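Findico team notebook, simulation track
February 25, 2020

Good long session this afternoon, and I'm writing it down while I still have the settings in my head, so forgive the rambling. All 6 student pairs now have the simulator running on their own machines, even the pair with the very old laptop (we turned shadows down and it was much happier after that). I was so pleased I nearly forgot to start the lesson!

Most of the time went to the grasp script for the Hemell task. The handle kept starting with its long axis at an angle to the fingers, and the students had been fixing that by hand in the start file, a little nudge here and a little nudge there, until no two copies matched. We threw all of those out and went back to one shared file. Handle rotation is now set to 90 in the shared copy – please leave it alone, or at least write in here if you change it.

Then a nice discussion on how wide to open before moving in. One pair wanted a narrow opening to save time on the close, another wanted everything as wide as it goes, and we settled on wide for now and will come back to it when the approach is steadier. Time limit is 2,000 steps per try, same as in the Clerkier practice rules.

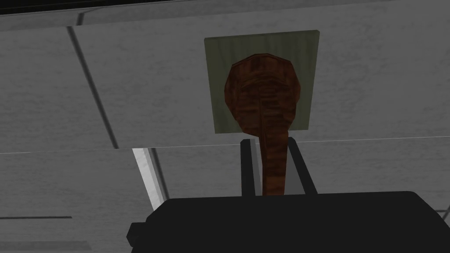 Source: Findico team, simulator render, gripper view

The shaft of the wood-grain handle is between the two black fingers, with a bit of gray on either side, and that gap is what I'd like everyone to aim for before sending the close command. The green plate is there behind the head of the handle, so watch the depth value as you come in.

Still to do: log finger position every 5 steps, put the friction setting somewhere the students can find it, and ask the Hoxha club whether they want to trade start files before the May meet. The shared file is in the usual folder, and my older copy is there too until we're sure of the new one.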